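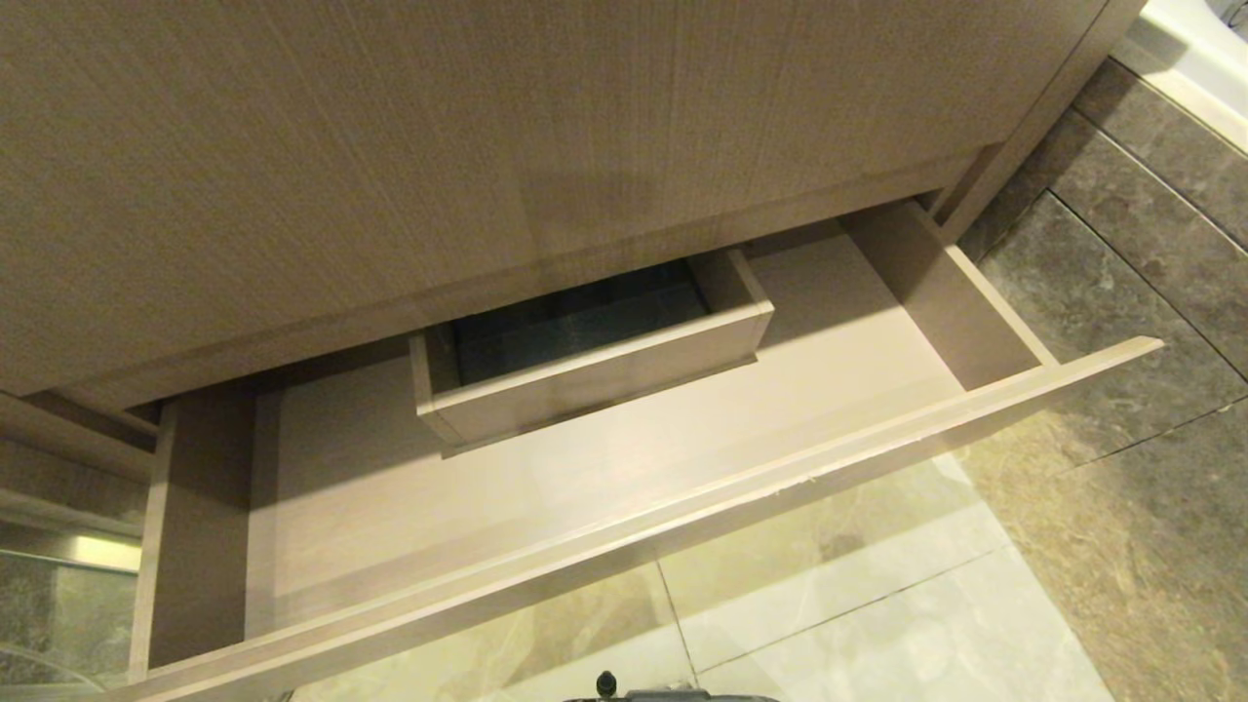
Vanity with the bottom drawer open, light wood-grain finish.

From: Saulius Avotiņš
To: Sostdale Home Repair list
Subject: Re: Swollen edges on bathroom furniture, repair or replace?

Hello all,

I am answering to Ibrahim's message, which I quote here in parts so that it is easier to follow.

Ibrahim Bashir wrote:
> We moved into the flat on Rosow in October and the bathroom cabinet
> has swollen at the bottom edge, on the left side. The surface is
> lifting for the length of my hand. The landlord says wipe it and
> leave it. Is it possible to repair this, or must the whole
> panel be changed?

It is possible to repair, if the board inside is still firm. Please press with your thumbnail on the swollen part. If the nail goes in easily, the board has lost its strength and glue will not hold for long. If it is hard, you have a good chance.

I did this repair two times, once in my own bathroom and once for my sister-in-law. The first time I was too fast. I put the glue the same evening and after three weeks the edge was open again. The second time I waited 18 days with a small fan near the floor, and that edge is still closed today.

> Which glue do you recommend? In the shop they offered me four
> different ones and I did not understand the difference.

I use ordinary waterproof wood glue, the kind for outdoor use. Contact glue is also possible, but you get only one try to put the surface in the right place, and my hands are not so steady. Push the glue under the loose part with a thin piece of plastic, for example cut from a yogurt cup. Then baking paper, then a flat piece of wood, then two clamps. Do not tighten with all your force, the glue will come out and nothing stays inside. I leave the clamps for 20 hours.

After this you must close the bottom edge. I think this is the most important part and many people forget it. The factory often leaves this edge bare. I paint it with two coats of clear varnish and then put a thin line of silicone where the cabinet meets the wall.

> I also can't find where the water is coming from. The floor is dry
> when I look.

Please check the trap under the sink with a dry paper towel, all around each nut. A very slow leak does not make a puddle, but you will see it on the paper. In my case it was the washer. I bought a new one at Verbruggen, it was not expensive, and I changed it in ten minutes with no tools. Look also at the silicone behind the sink. When it has a gap, the water goes down along the wall.

If you decide to change the panel, Joten cuts board to size if you bring a drawing in millimeters. They asked me 35 for one side with the edges closed on all four sides. The color was close to the old one but not the same, so please bring a sample with you.

One question from my side to the list. Does anybody know a filler which takes color well on wood-grain surfaces? I have a chip on the corner of a door and the wax stick I bought is too yellow. I have searched in the archive and found only message 1261, and the product in it is not sold any more.

Ibrahim, please write how the nail test went.

With kind regards,
Saulius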